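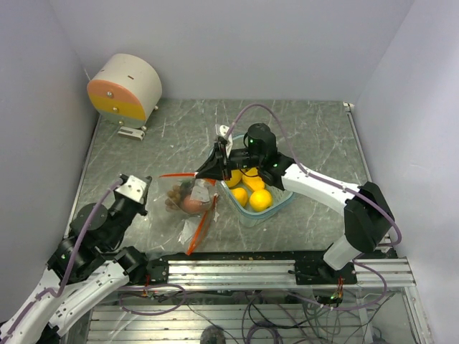
*分装台：双臂配合处理拉链袋与水果盒*

## 关于 Hokero

Hokero 是一家为社区商店和办公室茶水间配送水果的公司，总部设在 Pluddale，每天出货 1000 份。公司最早只有一间分装室，所有水果都由员工手工开袋、挑选、装盒。

一个班要重复开袋几百次，手腕劳损曾是请假最多的原因。去年二月，我们在分装室装上了第一座双臂工作台，开袋和扶袋的动作开始逐步交给机械臂。 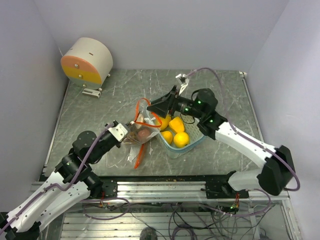

这项改动没有减少岗位。分装组原有 7 人，现在仍是 7 人，其中 4 人轮流看管工作台，其余的人负责验果、贴标和核对订单。看台的员工要学会停机、复位和更换夹指，培训在上班时间进行，工资照发。夜班已经取消，最晚一班下午六点结束。

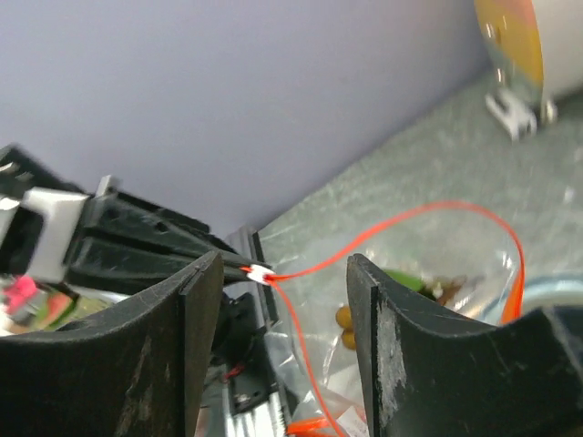

Hokero 公司简介 · 第 4 页

### 现场由谁负责

分装室主管 Sofia Esteves 在 Curkby 仓库做过多年手工装盒，目前负责排班和工作台的日常检查。夹指磨损、线缆走向和台面清洁都列在交班表上，由当班员工签字。

软袋仍然比硬盒难处理。遇到夹不稳的袋子，员工按下暂停键，改用手工完成，这类情况不计入个人考核。员工提出的修改意见交给设备伙伴 Correia，每月碰头一次，答复贴在休息室。
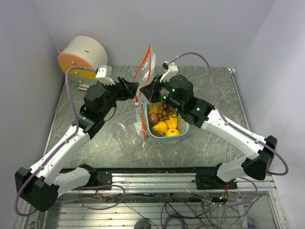 *两侧夹爪之间的拉链袋，旁边是装有芒果、龙眼和柠檬的果篮*

### 联系我们

参观与供货事宜，请致电总机，转分机 614。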